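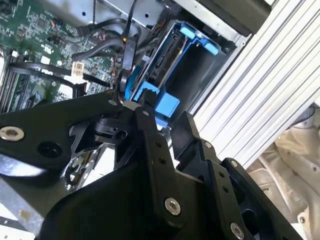
Drive pulling on the strip-down line: where we are

Quick one this month, shift starts at 6 and I've a queue of towers waiting.

Most of you will have walked past the robot bench by now. It does hard drives. Only hard drives. PCs come in from the Rantala contract, lid off, cables checked by one of us, then the arm goes in for the caddy by its blue tabs. Drive out, drive into the wipe tray, next machine. Memory, boards and power supplies are still done by hand and there's no plan to change that before August.

Why drives first? Thumbs, mainly. 1636 machines came through last month and every caddy has to be squeezed and dragged out past the cabling. Three people on the old bench had wrist trouble over the winter and one of them was me.

What's different for us day to day:

Prep matters more. Loose cables across the bay need tucking back before the case goes on the bench. A person just pushes them aside without thinking, the arm wants a clear run. Hjalti Hallgrímsson has put a sheet up by the lockers showing how, please read it, its one page.

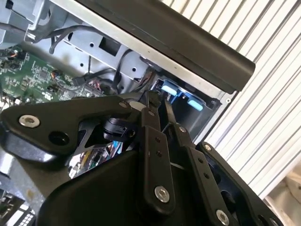
Two light blue tabs in the bay on this one. Other models have their own programs - so check the label on the case and pick the right one on the screen. If you're not sure, ask. Don't guess, a snapped tab means the drive has to be cut out and thats twenty minutes gone.

Jobs. Asked at every tea break so I'll put it here. Bench team stays the same size. Two of the four now rotate onto testing and grading, which pays the higher rate, and training hours are paid too. Wavwood management have put that in writing, copy in the canteen folder. Anyone who'd sooner stay on manual strip-down can say so, a couple already have and that's fine.

Not all rosy. It's slower than a quick pair of hands on the easy cases. Older Aretti towers with the screwed-in drives it can't do at all, so those go straight to bench two. And watching a screen for a whole shift is dull, several of you said so, which is why the swap is now every two hours instead of every four. Keep telling us.

Also - the stop button. Anyone can press it, any time, no form to fill in. Hands stay out of the case untill the light goes green.

Target is 600 drives a week from the robot bench by the end of the summer. Proltero are sending someone over to look at the Aretti problem, time to be confirmed. Questions to me or Hjalti, we're both on earlies.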